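Home | Posts | Food | House | Archive | Contact

Sorting out the snack cupboard, and what goes on the tray

Mar 1, 2024

Filed under: Kitchen, Small jobs, Things we eat

I've been putting off the snack cupboard since before Christmas. It's the narrow one to the left of the cooker, with a single deep shelf, and anything that goes to the back of it stays there. When I opened it on Tuesday a packet of rice cakes fell on my foot, so I decided to get on with it.

The trouble is how we shop. Neither of us buys many snacks in one go, but I pass the Chinese supermarket on my way home from work and I tend to come out with a few things I haven't tried. Then my sister sends a parcel. Then someone comes for dinner and brings a box of something. Each time it all gets pushed in on top of what was there already.

My method was simple. I took everything out, put it on the kitchen worktop, and checked the dates. Anything past its date by more than a few weeks went in the bin, mostly half-bags closed with a clothes peg. I found three pegs I had been missing. The shelf got a wipe with warm water and washing-up liquid, and there was a sticky ring at the back that needed a second go with bicarb. I think it was golden syrup, but we haven't had golden syrup in the house for ages.

After that I moved to the table to sort the things we would really eat. I left the patchwork cloth on, the one with the gingham and the fruit and veg squares. It was my aunt's and it has been through the wash so many times that I don't worry about crumbs or grease. If you're doing this on a better cloth, put some newspaper down. 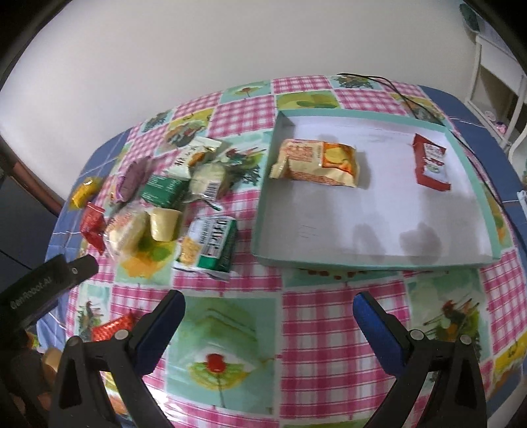

I wanted to end up with two lots. One goes back in the cupboard, and the other goes on the tray, which lives on the side and is for anyone to help themselves. The rule for the tray is that it only holds things that need eating soon, or things that come in a size one person can finish. Big bags don't go on it. We tried that last July and all that happened was that they were opened, left, and went soft.

The tray itself is a plain white one with a green rim. I bought it for carrying tea things out to the garden and it was too shallow for that - the mugs slid about and I lost one on the back step. It's much better as a snack tray. A shallow tray means you can see everything at once, and you can't pile things up without them falling off. I had a basket before this and the bottom layer never got touched.

Crackers and crisps are the easy part. They're light, everyone likes them, and they go first. Wrapped cakes and pastries are harder. They look as if they'll keep for ever and they don't. The pastries from the supermarket have a fairly short date on them and I'm bad at reading it, partly because it's printed very small and partly because I sometimes can't tell the packing date from the use-by date. My neighbour Vikas Mittal put me right on this. He used to do the ordering for a corner shop and he told me to look for both dates and work from the later one only if I was sure what it was. If not, eat it this week. That has been good enough for me.

Sweets I'm less strict about. Anything in a foil or shiny wrapper seems to last well, though chocolate goes pale if the cupboard gets warm, and ours does, being next to the cooker. I've thought about swapping the snacks with the tins so that the tins get the warm spot. I may do that at the weekend. It would mean moving the tins out of the tall cupboard, and then I'd have to do the tall cupboard as well.

For the things going back on the shelf I used two old shoe boxes with the lids off, one for savoury and one for sweet. I know you can buy clear plastic boxes for this and I did look at them, but the ones that fitted the depth of the shelf were too tall to get past the frame of the door. Shoe boxes fit. You pull the whole box out like a drawer, take what you want and push it back. I wrote SAVOURY and SWEET on the front ends in marker pen.

The whole job took an evening, with a stop for supper. I've also stuck a bit of paper inside the cupboard door to write down anything we liked enough to buy again. So far it has the crackers on it, and a seaweed thing my husband finished before I got any.

Next is the tea and coffee shelf. I counted four open boxes of peppermint tea in there this morning and I don't know who is opening them.

Comments (3)

Jeanette: We do the shoe box thing as well. Boot boxes are even better if your shelf is deep enough. Mine has been going for years with a bit of tape on the corners.

P. Howe: Do you find the tray makes you eat more? I had a bowl out on the side and had to put it away again.

Reply from author: A bit, yes, for the first few days. It settled down once the crackers had gone.

Older post | Newer post | Back to top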